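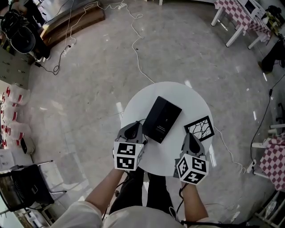 Bad afternoon. Left gripper dropped out again, 7 takes gone. Fingers close fine in the hand but the log says open the whole time - so everything from before lunch is suspect too. Ugh.

Boiko board swapped, same fault. Swapped the cable, fault gone for 12 minutes, then back. Wiggled it at the connector and the reading jumped all over. Strain relief I think, not the board. Should of checked that first.

Also nearly went over a white cord on the floor getting up from the round table. Both hands full, no way to catch myself. Taping them down tomorrow before anything else.

Wrote to Grakgate for 2 spare leads. No answer yet. Ilamis set is supposed to be 3,000 takes by the end of January and we are not close.

Wrists sore. Re-check teh morning files after dinner, if I can stay awake.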